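Tindall Books
Frequently Asked Questions

Last updated 03/06/2026

Orders and shipping

How do I order a book?

Add it to your cart from the book's own page and check out with a card. You don't need an account. If you would like to pay by check, print the order form from the Contact page and mail it to us with payment. Mail orders are entered the day they are opened.

When will my order ship?

Books in stock leave our warehouse within two business days. Books marked "preorder" ship in the week of publication. If your cart has both kinds, we hold everything until the last title is ready, unless you check the box that says "Ship as available." That option adds a second shipping charge.

Do you ship outside the United States?

We ship to Canada and Mexico. For other countries, please order through your local bookstore, which can get our titles from its usual wholesaler. Import taxes are paid by the buyer.

My book arrived damaged. What do I do?

Send us a photo of the damage and your order number within 30 days. We will mail a new copy. You can keep the damaged one or give it away. Please don't mail it back unless we ask you to.

Can I get a signed copy?

Sometimes. Signed copies are listed as a separate item on the book's page, and when they are gone the listing comes down. We can't arrange a personal inscription after an order has been placed.

The Skerkik Papers

What are The Skerkik Papers?

The Skerkik Papers is a multivolume edition of the letters, office diaries and dictated memos kept in a governor's office over two terms. Howard Hollis is the editor. Volumes 1 and 2 are in print. Volume 3 is scheduled for November.

Do I have to read the volumes in order?

No. Each one has its own introduction, a list of people and a short timeline. Volume 2 does pick up in the middle of the highway bond fight, so readers who want the start of that story should look at the last two chapters of Volume 1.

How much of the original material is in the books?

Volume 1 prints 171 documents and Volume 2 prints 200. The diaries are printed whole. Letters were chosen by the editor, and a list of the ones left out is at the back of each volume with the box and folder where the original can be found.

Has the text been changed?

Spelling and punctuation are as they were in the originals, except for plain typing mistakes, which have been fixed without comment. Words the editor could not read are shown as a blank in square brackets. The dictated memos had no paragraph breaks. Those were added for this edition.

Why are some names replaced with initials?

Fifty-eight letters came from private citizens writing about family or medical matters. The editor decided to use initials in those letters – the agreement with the archive allowed full names, but several writers have relatives living in the same towns. Officials and paid staff are named in full.

Is there an index?

Each volume has one. A combined index will be printed in the final volume. Until then, a searchable version covering Volumes 1 and 2 can be downloaded from the book page at no charge.

I found an error. Where do I send it?

Write to the editorial address on the Contact page and include the volume and page number. Corrections go into the next printing and are also posted on the book page. Notes on page 78 of Volume 1 are not needed anymore. The caption there was wrong in the first printing and has been fixed.
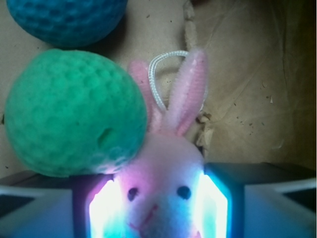
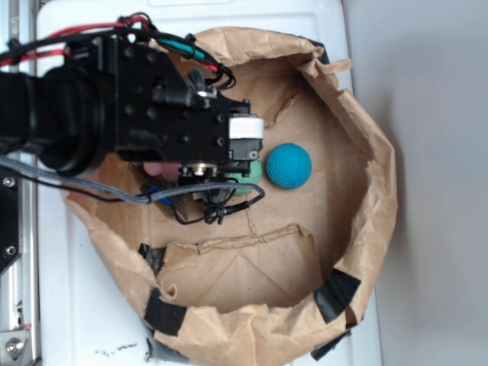

Ebooks and audio

Which ebook formats do you sell?

EPUB only. It opens on most tablets and phones and on most e-readers. Our ebooks have no copy lock, and you can download your purchase up to five times from the link in your receipt. If the link has expired, write to us and we'll send another.

Are the footnotes in the ebook?

Yes, as links at the end of each chapter. In the audio editions the longer notes are left out, and a PDF with all of them comes with the download.

Who makes the audiobooks?

They are recorded by Unetti Audio. Questions about playback or the Unetti app should go to their help desk. Questions about the reading itself – a mispronounced place name, a skipped paragraph – should come to us.

Will Volume 2 of The Skerkik Papers be released in audio?

Yes, but we don't have a date. Volume 1 took longer to record than planned and the same reader is doing both.

Teachers, libraries and book groups

Can I request an exam copy?

Teachers at high schools and colleges may request one paperback per course per year. Use your school email address and tell us the course name and expected enrollment. Hardcovers are not sent as exam copies.

Is there a discount for book groups?

Groups ordering six or more copies of the same title get 20 percent off. The discount shows up in the cart by itself. It can't be combined with sale prices.

Do you have discussion guides?

We have them for most of the memoirs and for all of the Udo Short Histories. They are free to print and copy. The Skerkik volumes don't have guides yet.

Will an author visit our library or join by video?

Some will. Send the date, the place and the expected size of the audience, and we will pass it on. Howard Hollis is not taking invitations until Volume 3 is finished.

Permissions and submissions

May I quote from one of your books?

Short quotations in reviews and school papers don't need our permission. For anything longer, or for any use of a photograph, fill out the permissions form. Allow four weeks. Many of the photographs belong to archives, and in those cases we can only tell you whom to ask.

Are you reading new manuscripts?

We read proposals for political memoir, biography and state or local history. Send a cover letter, a chapter outline and one sample chapter in a single file. We do not publish fiction, poetry or campaign books by current candidates.

How long until I hear back?

Three to four months. If it has been longer than that, one email to check is fine.

Do you charge authors to publish?

No. We don't charge reading fees either.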